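Danwood-users mailing list archive
Subject: Re: kitchen cell, wrist view offset after gripper model swap
From: Brodie Nepia
February 18, 2023

Fung-ping Chow wrote:
> We have moved the simulated kitchen cell from the old gripper model
> to the Hastix one. Base pose and joint limits are unchanged. Since the
> swap, every grasp planned from the wrist view closes 3 mm to one side
> of the target. The counter view agrees with the planner. Which frame
> should I be correcting, and do I need to redo the whole calibration?

Leave the base frame alone. If the counter view and the planner agree, the base is right and the fault lies between the flange and the fingers. I loaded your Rornton project with the object set as you left it, and the counter view gives no cause to touch anything upstream of the wrist.
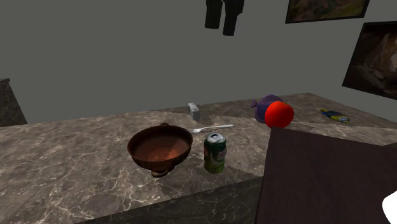
Reading time: 2 min

For this check I used the green can as the target. It is upright next to the brown bowl, and its silver top gives a clear circle to fit. The fork is of little use, being thin and flat on the marble. The red sphere overlaps the purple object behind it, so an automatic outline is likely to pick up both.

The Hastix model has its tool centre point set at the mounting face, whereas the old one had it between the pads. Your cell file still carries the old offset as well, so part of it is applied twice. The order I would work in:

1. Save a copy of the cell file under a new name. The Lam loader overwrites on exit without asking.
2. Set the tool offset to zero and reload. The marker should now sit on the flange.
3. Enter the new length, 138 mm, along the tool axis only. Leave both side terms at zero.
4. Reload again and turn the wrist through 30 degrees each way with the marker on a fixed point. If the marker wanders, the side terms have been read from somewhere else, normally the old gripper block further down the file.
5. Only then look at the wrist camera. Its pose must be given relative to the flange. If it is given relative to the tool centre point, it will shift every time step 3 is edited.

You do not need a full calibration. Steps 2 to 4 replace it for a change of tool model.

When you judge the result from the wrist view, compare the target with the inner faces of the two fingers. Do not use the bolt heads or screw holes on the palm, which sit at a different depth and will mislead you at close range.

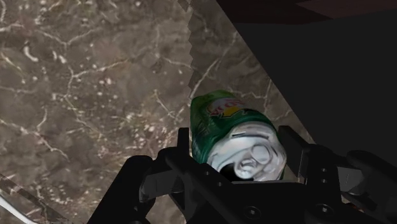 Wrist view: crushed green can on its side between the gripper fingers.

The crushed can is a poor thing to measure from. Fit the rim of the lid if you must, and expect a worse figure than from an undamaged one, as the lid is dented too.

There is also a stepped line along part of the marble boundary in that view. I would treat it as a drawing matter and keep it apart from the offset problem. Try the shadow settings first, but do it after the tool frame is settled, with one change per reload.

Please post the tool block from your cell file if step 4 fails. The rest of the file is not needed.

Brodie

Recent threads
Lam loader: file overwritten on exit
Joint limits ignored after reload
Hastix finger pads, friction values
Notes from the September release

Contact the list owner | © Danwood-users | Back to top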